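课程项目报告：财政压力下地方政府的公共支出调整路径
——基于县级预算数据的面板分析

提交日期：2020年8月26日，星期三

摘要

本报告考察财政收入下滑时，地方政府在哪些支出科目上先行削减，以及这种削减与主要官员任期之间的关系。样本为Olamo地区103个县级单位，观测期内共得到273个有效的县—年观测值。采用双向固定效应模型估计后发现，本级财政收入增速每下降一个百分点，基本建设支出占比下降0.41个百分点，教育支出占比基本不变，居民能源补贴占比则上升0.17个百分点。任期末段的县，补贴科目的刚性更强。结果对剔除极端值和更换收入口径不敏感，对滞后阶数的选择较为敏感。

关键词：财政压力；预算结构；任期；能源补贴；固定效应

1 问题的提出

财政收入下行时，预算编制者面对的约束有两类。第一类是会计约束，即支出总额不得长期超过收入与可融资额之和。第二类是政治约束，即不同科目的削减在短期内引起的反应强度不同。既有文献对第一类约束讨论较多，对第二类约束多停留在国家层面，县级证据较少。

Olamo地区的预算制度提供了一个可用的观察对象。该地区于十年前完成收支科目统一，县级政府对基本建设、行政运行和居民补贴三类支出拥有较大裁量权，教育和卫生支出则受上级最低比例约束。因此，在收入受到冲击时，调整空间主要集中在前三类科目内部。

本报告拟回答两个问题：（1）收入冲击在各科目之间如何分配；（2）这种分配是否随任期阶段变化。

2 制度背景

2.1 预算周期

县级预算草案于每年5月提交，经审议后在下一财政年度执行。执行中的科目调剂超过限额者须重新报批，未超过者由县财政部门自行决定。报批程序较长，实际调剂多控制在限额以内。这一点对识别有影响：年中发生的收入冲击在当年决算中只能部分反映，其余部分进入次年预算。

2.2 居民能源补贴

居民能源补贴最初是取暖补贴，后扩展至炊事用电。扩展的直接原因是Silanon县和Avcombe县先后停止瓶装燃气的定价管制，气价上升后，县政府改为对用电炊事的家庭按户发放定额补贴。2000户以下的乡镇由县级财政全额承担，其余乡镇由县、乡两级分担。补贴标准一经公布，在执行年度内不得下调，但可以通过收紧资格条件减少实际支出。

该项补贴金额不大，在多数县占一般预算支出的比重不足百分之三，但受益面宽，发放频率高，家庭容易感知其变化。相比之下，道路和水利项目的延期往往要经过一到两个年度才为居民所察觉。本报告据此将能源补贴视为“高可见度”科目，将基本建设视为“低可见度”科目。 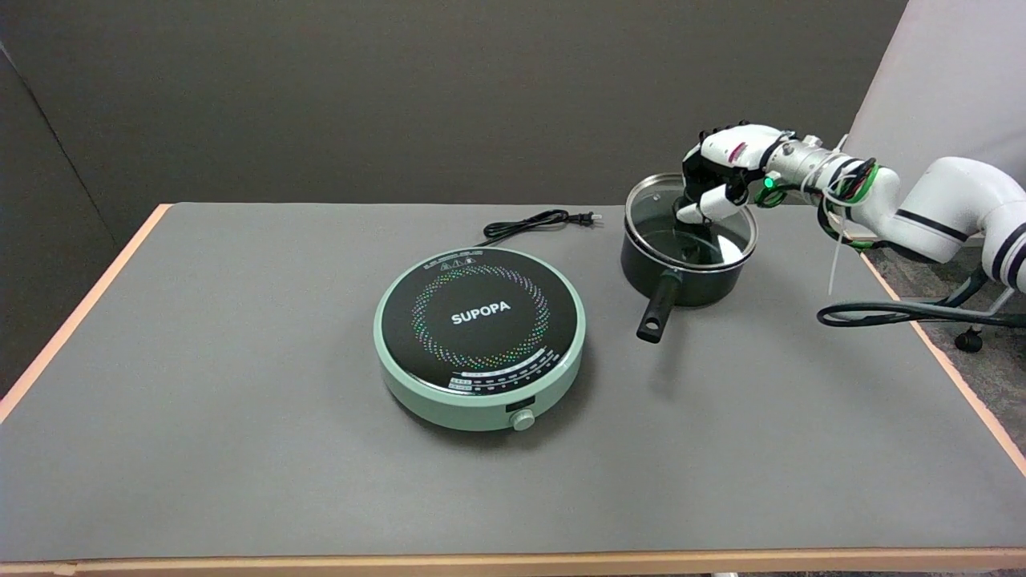
图1 桌面上的圆形电磁炉

2.3 任期

县级主要官员每届任期四年，可连任一次。各县换届年份不同步，由历史上的区划调整造成，与当前财政状况没有直接联系。这种错位使任期阶段与年份固定效应可以分离。

3 数据与变量

3.1 数据来源

收支数据取自各县公布的年度决算表，人口数据取自地区统计年鉴，任期数据由作者根据任免公告整理。初始样本包含全部103个县级单位。剔除决算表缺失分科目数据的年份以及发生区划变更的当年后，余下273个观测值，面板为非平衡面板。

决算表中有两处口径不一致需要说明。其一，Silanon县在部分年份将炊事补贴计入“社会救助”，已按附表说明调回。其二，Avcombe县的基本建设支出含有上级专项转移，本报告予以扣除，只保留本级资金部分。

3.2 变量定义

被解释变量为四类支出占一般预算支出的比重，分别为基本建设、行政运行、教育和居民能源补贴，以百分数表示。

核心解释变量为本级财政收入增速，已按地区价格指数平减。任期末段为虚拟变量，距换届不足两年取1，否则取0。

控制变量包括人口对数、上级转移支付占收入比重、六十五岁以上人口比重和上年末债务率。

4 模型设定

基准模型为：

S(i,t) = α + β·G(i,t−1) + γ·E(i,t) + δ·G(i,t−1)×E(i,t) + X(i,t)θ + μ(i) + λ(t) + ε(i,t)

其中S为支出占比，G为收入增速，E为任期末段虚拟变量，X为控制变量向量，μ和λ分别为县和年份固定效应。收入增速取滞后一期，对应2.1节所述的预算时滞。标准误在县级层面聚类。科目占比之间存在加总约束，四个方程分别估计，不对系数施加跨方程限制。

5 估计结果

5.1 基准结果

不含交互项时，基本建设方程中β为0.41，在百分之一水平上显著；行政运行方程中β为0.06，不显著；教育方程中β接近零；能源补贴方程中β为−0.17，在百分之五水平上显著。收入增速下降主要由基本建设科目吸收。补贴占比上升有两个来源：分母缩小，以及申领户数增加。对补贴金额取对数重新估计，弹性为负但幅度较小，说明分母效应占主要部分。

5.2 任期交互

加入交互项后，能源补贴方程中δ为−0.12，在百分之十水平上显著，即任期末段的县在收入下滑时更倾向于维持补贴。基本建设方程中δ为0.19，在百分之五水平上显著，方向与前者相互印证。教育方程中δ不显著，与最低比例约束的预期一致。

5.3 稳健性检验

（1）对收入增速在上下百分之一处缩尾，主要系数变化不超过十分之一。
（2）以含转移支付的总收入替代本级收入，基本建设方程的β降至0.33，显著性不变。
（3）剔除人均补贴额最高的Silanon县和Avcombe县，能源补贴方程的β降至−0.14，仍在百分之十水平上显著。
（4）将滞后期改为两期，交互项均不显著。该结果可能反映冲击在一年内已基本消化，也可能由样本损失造成，现有数据无法区分。

6 讨论

上述结果与可见度假说相容，但不能排除其他解释。基本建设支出本身具有可延期性，即使没有任期考虑，预算部门也可能首先推迟新开工项目。交互项提供的证据较基准系数更有针对性，其显著性水平却较低，解释时应当谨慎。

识别上的主要问题是收入增速的内生性。基本建设支出下降可能经由本地需求影响次年收入，滞后一期只能部分缓解。项目前期曾尝试以Hao河谷矿产品价格构造工具变量，第一阶段F值偏低，未采用。

补贴资格条件的变动未能纳入模型。各县公告格式不统一，部分县只公布结果名单而不公布条件。若收入下滑的县同时收紧资格，则补贴占比的上升幅度会被低估。

7 结论

在Olamo地区的县级样本中，财政收入下滑主要通过压缩基本建设支出来消化，居民能源补贴保持相对刚性，任期末段尤为明显。后续工作可从两个方向展开：一是按季度收集执行数据，缩短冲击与调整之间的观测间隔；二是整理各县补贴资格条件，编制可比指标。

附录A 数据处理说明

A.1 金额单位统一为千元，平减基期为样本首年。
A.2 人口不足3000人的乡镇不单独编制预算，其支出并入所属县。
A.3 债务率分母为一般预算收入，不含土地类一次性收入。
A.4 换届当年若存在代理期，任期起点按正式任命日期计算。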